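Skultport open day, and a basket I nearly took home

I'd had the Väisänen open day on the calendar since July, mostly because Raili Partanen kept telling me I'd love it, and she was right! It's a two-hour bus ride (bring a sandwich) to the Trorkilau building, where they try out storage bits for wardrobes and utility rooms. We started at the laundry tables. I have strong views on laundry tables, so I was happy straight away — a plain white top and something woven in olive green beside it. Very much my colours.

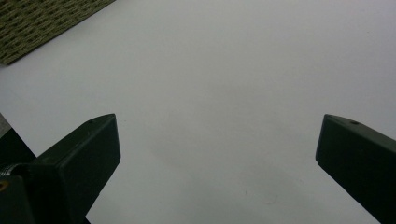
Olive weave on white, laundry tables, Trorkilau.

Elsa Harju took our group round and let us ask anything. I asked about hangers, obviously. I've always been a chunky hanger person, but Raili swears by thin wire ones and says she gets twice as many shirts on the rail.

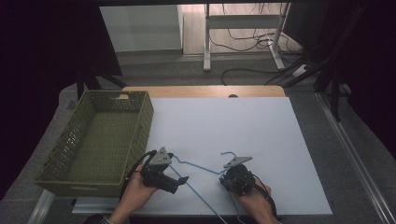

My own cupboard is a tangle of odd ones from the dry cleaner's, and Elsa was very kind about it. She said to keep one sort only and put the spares in a basket by the ironing board. I've since done exactly that and it took me two evenings. The shop had Ometti baskets but they'd sold out of green, so I came away with a tea towel.

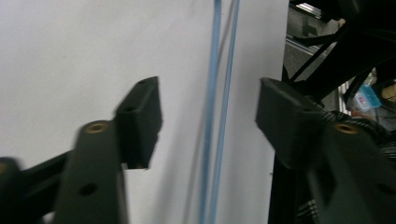 Skultport, 10/9/20

Typing this up in the café over the road while Raili queues for buns. The 803 back to town is due any minute, so I'll do the upstairs rooms another time — the shoe racks need a post to themselves.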